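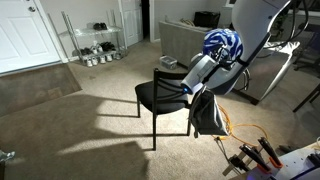 Filed under: Talks, Book Reviews

Speaker notes, library lunch talk, March
Archana Kaushik

Start without the thank-yous, they eat two minutes.

The book is Prukel: A Town and Its Archive. One editor, a lot of contributors, a bibliography longer than my patience. Hold it up. Let them feel sorry for my wrist.

Say early that I liked two chapters. The one on the Uneck ferry strike is superb — read the paragraph about the payroll ledger, slowly.

Then the trouble. The introduction promises 100 years of local history and the index skips most of them. The chapter on the mill cites 2,252 letters and quotes from two. Pause here. If they laugh, move on. If they don't, move on faster.

Samuel chapter: the author clearly knew the man and clearly owed him money. (Maybe cut. Check who's in the room.)

Ask who a book like this is for. Specialists will want the footnotes fixed, and everyone else will want a map. There is no map.

Questions. Somebody will ask if I've written a better one. Drink water.

Recent reviews
Prelterard: Letters Home
The Short History of a Long Border
Three Memoirs and a Cookbook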